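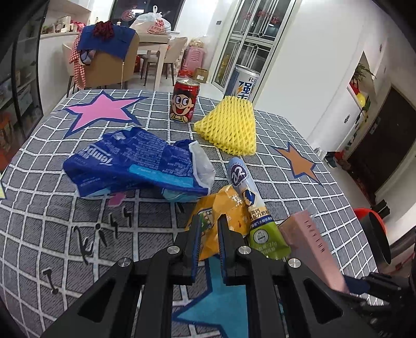 Issue 171

Review: the Tulik hand gripper, by Gus Yazzie

In Clunden, sorting of snacks and cans was all handwork. Now part of the shift is holding a Tulik.

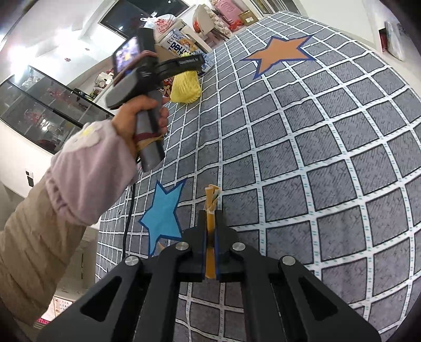 Yellow-orange strip between the blue pads

The pads are good with thin things. My wrist is less happy after 20 minutes – please, a lighter handle.
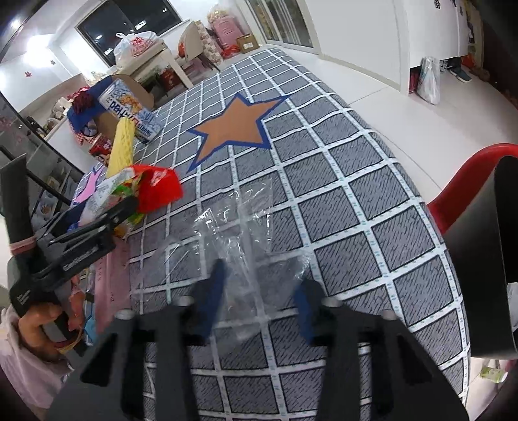 Tralstead, September

Clear bags remain the difficult item. Rosalind Szabo asked for longer breaks and got 12 minutes. I would buy it again, with a softer grip.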